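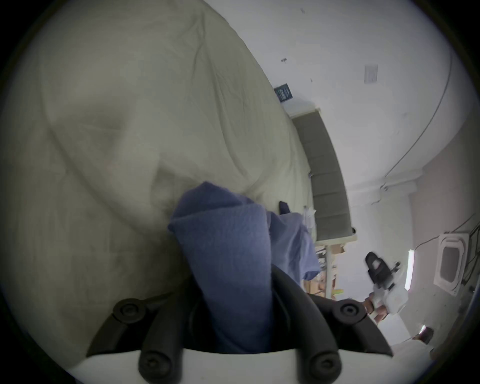 *Hand-held gripper, blue cloth pinched between the fingers over the white duvet.*

# Gripper comparison, cloth handling: pre-use and in-use inspection

**Site:** Atdale, bed and laundry area
**Units:** Clendov two-finger linkage gripper; Kanholm enclosed-body gripper
**Logging:** Keskinen controller, firmware build 3277
**Inspected by:** Wing-sze Liu
**Date:** 16th August

Marks: **P** pass, **C** pass with comment, **F** fail, **N** not checked. An item marked F stops use of that unit until it is cleared by a second person. An item marked C may be used with the limit written in the comment.

## 1. Linkage and fingers (Clendov)

- [x] **1.1 Pivot screws tight, heads not rounded. P**
 Checked with a hex key at the upper and lower hubs on both sides.
- [x] **1.2 Fingers close on center. C**
 Right finger arrives slightly before the left when the trigger is pulled slowly. At normal speed the difference can't be felt. Measure the trigger linkage at the next service. No shim to be fitted before then.
- [x] **1.3 Inner faces clean and free of cuts. C**
 Lint on both faces after the towel trials. Wipe between cloths with a dry wipe. Alcohol leaves the surface tacky for several minutes and changes the grip reading.
- [x] **1.4 Pinch clearance. C**
 There is a gap behind the fingertips where the inner links cross. A fingertip fits in it with the jaws open. Operators keep the free hand off the linkage when the trigger is live. A guard was requested and has not been supplied.
- [x] **1.5 Base seated, no play. P**
- [ ] **1.6 Spring return force. N**
 Gauge out for calibration. Carry over to the October round.

The cloth tests were run with the unit held low over the bed and the cloth taken up in a bunch. Thick, soft fabric fills the gap between the fingers before they reach the end of travel, so the closing position on the log should not be read as a fault. A zero-gap reading with cloth in the jaws is the fault condition.

## 2. Operator position and cables 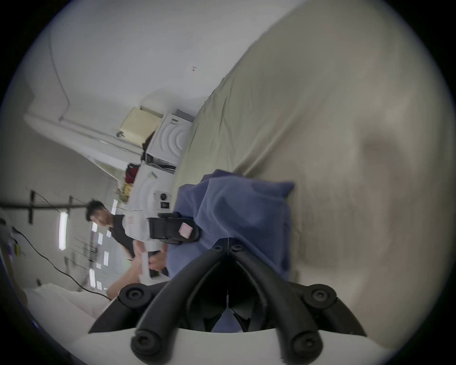

*4 min read*

With more than one gripper in use at the same bed, the cable run and the standing position matter more than the gripper settings. One operator at the cloth and one at the side has worked. Two operators reaching across each other has not, and the second layout is withdrawn.

- [x] **2.1 Cable clear of arms and feet. C**
 The black cable curves below the forearms of the standing operator. Acceptable when both stay in place. Before either one changes side, unclip the cable and reroute it.
- [x] **2.2 Operator can release the cloth without looking down. P**
- [x] **2.3 Distance to the front-loading appliances. C**
 Doors stay closed during a run. An open door takes away the space needed to step back. Added to the start card.
- [x] **2.4 Items hanging beside the appliances. C**
 Bags hang in reach of an elbow. Move them before runs that use a wide arm motion. For fold and lift tasks they may stay.
- [x] **2.5 Notes and labels on units. C**
 Sticky notes are allowed on the side of the body only. Keep them off the fingers and off anything that moves.
- [ ] **2.6 Stop word agreed. F**
 Two words were in use. One operator was saying "hold" and the other took it to mean keep gripping. Use "drop" for release and "stop" for everything else. Cleared on recheck the same afternoon after both crews read it back.

## 3. Enclosed-body unit (Kanholm)

- [x] **3.1 Housing closed, no cracks. P**
- [x] **3.2 Strap secure. C**
 The strap holds, but the free end can lie across the cloth and drag it. Fold the end back and tape it. On dark garments the strap is hard to tell from the fabric in the recordings, and several early takes were rejected at review on that account.
- [x] **3.3 Indicator lit before first grip. P**
 Green means power and link. It doesn't confirm that the recording has started. Confirm that on the controller.
- [x] **3.4 Unit labels present. C**
 Writing is fading on some labels. Renew with a paint marker.
- [x] **3.5 Weight in hand after a full block. C**
 A block is 18 grips. Wrist fatigue was reported near the end of the second block, earlier than with the linkage type. Limit is two blocks, then swap hands or swap operators. The maker's balance kit has not been tried.

Compared directly, the enclosed body is easier to set down on bedding and has less to catch. The linkage type gives a better view of the contact point. For socks and small towels the difference is minor. For trousers and long sleeves the view matters, and most of the failed grips with the enclosed body came from

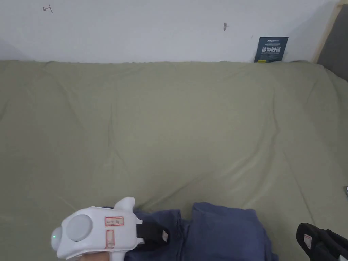
starting too far in from the edge of the garment. Approach from the hem or a clear fold, with the body tilted so that the tips touch first. If the tips touch the sheet, lift and start again. Dragging across a fitted sheet pulls it off the mattress corner, and the next run then starts from a different surface.

## 4. Bed and surroundings

- [x] **4.1 Bedding flat enough for the task. P**
 Light wrinkles are fine. Smooth deep folds by hand before each block.
- [x] **4.2 Footwear and loose items off the work area. C**
 Slippers are part of some tasks. Put them down after the garment is placed, and take them away when the task changes.
- [x] **4.3 "Do not touch" cards left in place. P**
 Cards stay where they are. Crews may work near a card but may not move or cover it.
- [x] **4.4 Wall marks recorded. P**
 Old marks are on the site sheet. Report new ones.

## Open items

| Item | Action | Status |
|---|---|---|
| 1.4 | Guard for linkage gap | Waiting on Clendov |
| 1.6 | Spring return force | October |
| 3.2 | Shorter strap | Ordered |
| 3.5 | Try balance kit | Not started |

Grip pads on both units are replaced at 200 blocks or at the first visible cut. Enter the block count on the controller when the new pads go on.

W. Liu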